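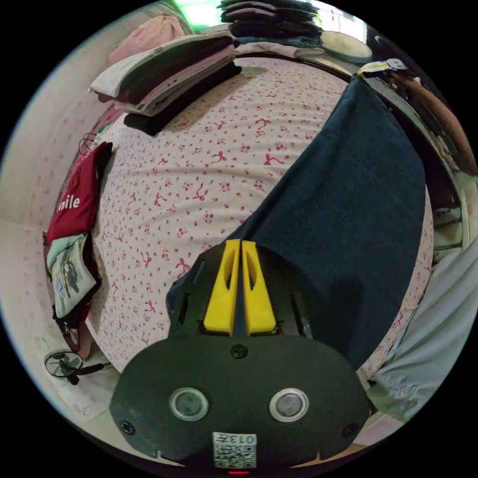

Laundry on the bed, gripper over the top of it. Thread on what this costs, from the person who has to sign for it.

1/ I do equipment budgets for a small outfit that wants a robot to fold clothes. I was asked in April to put a number on "the data collection hardware." I thought that would be a morning's work. It's now a spreadsheet with 14 tabs and I trust maybe four of them.

2/ The thing with the yellow fingers is the cheap part. You hold it, you do the chore, it records. No arm, no cell, no safety fence. That's the pitch, and as far as the purchase price goes I've got no quarrel with it.

3/ Our quote from Kovell was $2,824 per hand-held unit. Fine. Then you read page two. Spare fingers are $396 a pair and they recommend you "hold adequate stock." Adequate for what? I asked. I got a brochure.

4/ I asked how many hours a pair of fingers lasts on cotton. Then on denim. Then on a fleece blanket. Three emails, no figure. If a vendor can't tell me the wear rate on a consumable, I budget as if it's bad.

5/ Lindiwe Shabalala runs our collection side and she thinks I'm being a pain about this. Her argument: a worn finger costs us one slow afternoon, a robot arm bought too early costs us the year. OK, she's right about the arm. I still want the wear rate.

6/ Look at what's on that bed though. Folded stacks, a red T-shirt hanging over the edge, a big teal blanket across the right side. Every demo I've been shown had one towel on a clean table. Those are very different jobs and I've only been quoted for the towel.

7/ Which brings me to the line item everyone leaves out: people's time. Someone has to hold the gripper. Someone has to mess the pile up again and start over. Someone has to watch the recordings and throw out the bad ones. I had this down as "misc." for two weeks and it is now the biggest row on the sheet.

8/ Second forgotten line: storage. Video piles up fast and deleting it makes the engineers sad. I put in one year of storage. Venter, who would be selling us the storage, suggested five. Of course they did.

9/ Third: labels and tracking. Each unit gets a QR sticker so you know which one made which recording. Costs next to nothing until two units get swapped and a week of sessions has the wrong ID on it. I've put in a day a month for sorting that out and I was told this was pessimistic. We'll see.

10/ Someone always asks why we don't skip all this and buy a proper industrial gripper. I looked. Festo and others have whole catalogs of them, and if I were moving identical parts down a line I'd be shopping there. I'm not. I have T-shirts, and I don't have an arm to bolt anything to.

11/ The bit I can't get past is the jump from "we have lots of recordings" to "the robot can do it." Every plan I've been handed has an arrow between those two boxes. No cost on the arrow. No date on the arrow. I've asked for both.

12/ So what I've approved for now: three units. Two working, one spare. Two extra pairs of fingers per unit. One year of storage. Paid hours for the people doing the chores. No arm, no mobile base, no "platform subscription."

13/ The subscription gets its own post because it annoyed me. Molham wanted a monthly fee for the software that reads files off the units. Our files, from units we would already have paid for. I asked what happens to the recordings if we stop paying. The call got quiet. That was the end of Molham.

14/ Review is on a Wednesday. What I'll want to see: usable recordings per paid hour, fingers replaced, and how many sessions got tossed and why. If tossed is more than half, we don't buy a fourth unit, we fix how we're working with the ones we've got.

15/ If you're budgeting for something similar, ask the vendor these before you ask the price: wear rate on fingers, repair turnaround, whether you can charge it and record at the same time, who owns the file format. Get it in writing. I got two of the four in writing and had to push for both.

16/ A few people have asked if I think home laundry robots are coming. No idea, not my department. I know what it costs to have a person fold a basket of clothes, and so far nothing on my sheet comes close to beating it.

17/ Replies are open if you've got real wear numbers for soft-goods work, any brand. If you're in sales, please bring the number with you.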